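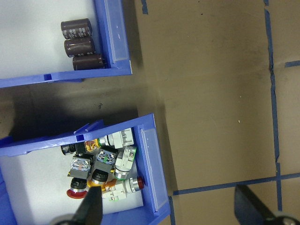 So what does a family do for fun when the budget's already spoken for?
They go to the Kartha swap night, where getting in is free and the most you can spend on anything is 4 dollars.

I wrote about the first one back in July, when it was a handful of folding tables and a whole lot of board games with missing dice. Well, it's grown! The organizers told me 253 people signed up for the winter round, and the sign-up sheet is still open as of 29 November 2023. I've already dragged my sister into it (she wanted a quiet evening, poor thing).

It works pretty much the same way. You bring up to four things you're done with, get a paper ticket for each, and trade the tickets for whatever catches your eye. Puzzles, snow boots, cookbooks, roller skates, that bread machine you swore you'd use. If you run out of tickets you can buy one extra item from the cash table, and that money pays for the hall.

Oana Voicu is running the kids' corner again, and she's adding a craft hour with yarn and cardboard, so you might get a whole thirty minutes to browse by yourself. Bliss! Saranya Thomas is in charge of the cocoa. I had two cups last time and I'm not sorry.

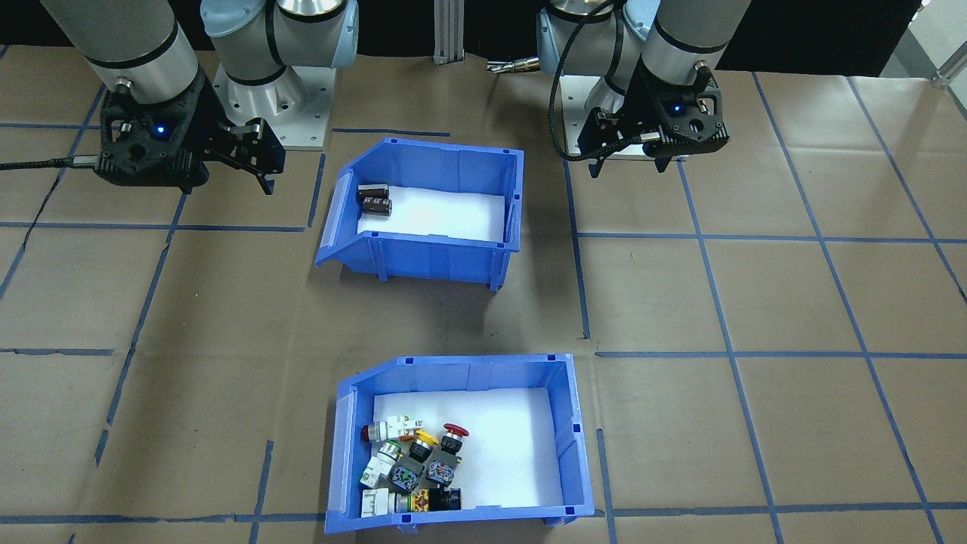 What's new this time

The big change is the movie. Sudheer Mathew is hanging a sheet on the back wall and showing an old family comedy once the swapping winds down, with 100 floor cushions on loan from the Brarnix dance studio. Bring a blanket anyway, that floor is cold.

There's also a raffle, and the first 50 families through the door get a ticket for nothing. Top prize is a year of Saturday-style pancake breakfasts at the Stoviten diner, which my kids have already decided we're winning.

Sign up at the Kartha front desk, and put your name on the bottom of your stuff if you want your tote bag back. I lost a good one in July.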